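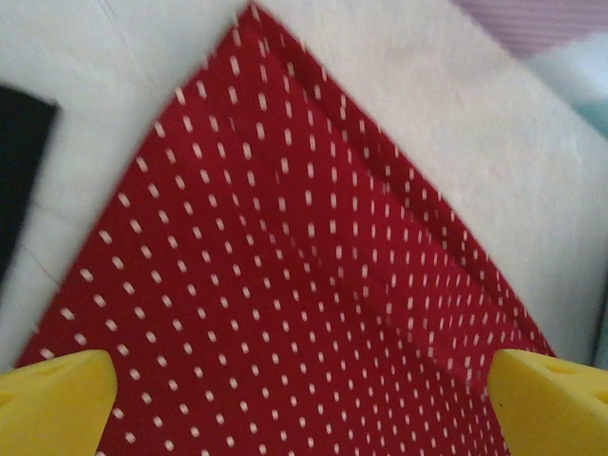 Simone Andrade
Technical writer, Dultley Sewing Products
Revised June 2021

Section 3. Needle, Thread, and Tension

Applies to the Zoubi 417 in the standard and free-arm versions. Read Section 2 (Power and Foot Control) before starting. Bobbin winding is covered in Section 4, and the procedures below assume a full bobbin.

3.1 Fitting the needle

The machine ships with a universal needle installed. It is suitable for plain woven cotton and poly-cotton. Change it after every 15 hours of sewing, or at once if it has struck a pin, the foot, or the needle plate.

1. Turn the power switch to O.
2. Turn the handwheel toward you until the needle is at its highest point.
3. Lower the presser foot. Place a scrap of paper over the opening in the needle plate.
4. Hold the old needle with one hand and loosen the clamp screw with the small driver. One half turn is enough. Do not remove the screw.
5. Pull the needle straight down and out.
6. Insert the new needle with the flat side of the shank facing the back. Push it up until it touches the stop.
7. Tighten the clamp screw firmly.
8. Remove the paper. Turn the handwheel through one full revolution by hand. The needle must pass through the plate without touching it.

CAUTION: Do not use a bent needle, even for a test seam. A bent needle can mark the hook, and hook damage is not covered by the warranty.

Note: Needles with a round shank do not fit this clamp.

3.2 Upper threading

The foot must be up during threading. With the foot down the tension discs are closed, and the thread will ride on top of them.

1. Raise the presser foot and bring the needle to its highest point.
2. Place the spool on the pin and fit the spool cap. The cap should be slightly wider than the spool.
3. Lead the thread through guide A and down the right-hand channel.
4. Pass it under the turning point and up the left-hand channel.
5. Hook it through the take-up lever from right to left.
6. Bring it down behind the needle bar guide.
7. Thread the needle from front to back. Leave a tail as long as your hand.
8. Lower the foot and pull the tail gently. You should feel clear resistance. If the thread runs freely, raise the foot and start again at step 3.

3.3 Setting the upper tension

The tension dial runs from zero to nine. The factory setting is four and is marked with a dot. Make all adjustments on a test piece cut from the same fabric as the work, folded to the same number of layers.

1. Select straight stitch and set the stitch length dial to the shaded area.
2. Use one color of thread on top and a contrasting color in the bobbin.
3. Sew a test seam 20 cm long at an even speed.
4. Check both sides. On a balanced seam the two threads meet inside the fabric and neither color shows on the opposite face.
5. If the bobbin thread shows on top, turn the dial to a lower number. If the upper thread shows underneath, turn it to a higher number.
6. Change the dial by half a number at a time and sew a new seam after each change.

Small prints hide a poor stitch. When the work is a busy print, judge the balance on the wrong side, where the color is usually weaker, or use thread that stands well clear of both the ground and the motif.

Large loops on the underside are nearly always a threading fault. Go back to 3.2 before touching the dial.

Note: The screw on the bobbin case is set at the Flaltstead plant. It does not need adjustment for the fabrics listed in this section. If it has been moved, mark its present position with a pencil before turning it back.

3.4 Matching checks and plaids

Plaid yardage needs extra length for matching. Add one full repeat for each main pattern piece. An uneven plaid, in which the bars differ on either side of the center bar, must be cut with all pieces facing the same direction.

1. Press the fabric and square the cut end to a crosswise bar.
2. Cut pieces from a single layer. Turn the first piece face down on the fabric, line up the bars at the seam line, and cut the second piece from it.
3. Pin at every main bar, with the pins at right angles to the edge.
4. Reduce the presser foot pressure by one step.
5. Sew with the even-feed foot at low speed, removing each pin before the needle reaches it.

Match at the seam line and not at the cut edge. On a shaped seam the two differ, and the bars will be off by the width of the seam allowance if the edge is used. Where a full match is impossible, give priority to the crosswise bars at the side seams.

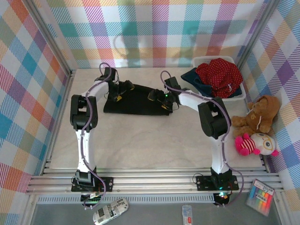 3.5 Denim and other heavy cloth

Fit a jeans needle. Set the stitch length one step above the shaded area and the tension dial to five. Keep the speed slider at the lower end; the limit for heavy cloth is 300 stitches per minute.

1. Wash and dry the garment once before hemming.
2. Trim bulk from the side seam inside the hem fold.
3. Flatten the fold with a cloth-covered mallet or a hot iron.
4. Start the hem just behind the inseam — never on top of it.
5. When the foot begins to tilt at a thick seam, stop with the needle down. Raise the foot, slide the leveling plate under its heel, and lower it again.
6. Sew across the seam by turning the handwheel. Remove the plate once the foot is level.

CAUTION: Do not pull the cloth from behind. This bends the needle toward the plate.

If the motor hums and the needle does not move, release the foot control immediately and switch off.

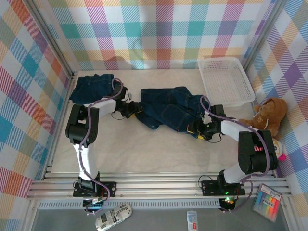
Kátia Prado reports that her topstitching still skipped at the inseam with a new jeans needle and the dial at five, and that the skipping stopped when she changed from topstitching thread to all-purpose thread in the bobbin. This is the correct arrangement. Heavy thread belongs on top only, with all-purpose thread in the bobbin in a matching color. After changing the bobbin thread, repeat the test seam in 3.3 on two layers of denim before returning to the hem.

For winding and inserting the bobbin, continue with Section 4.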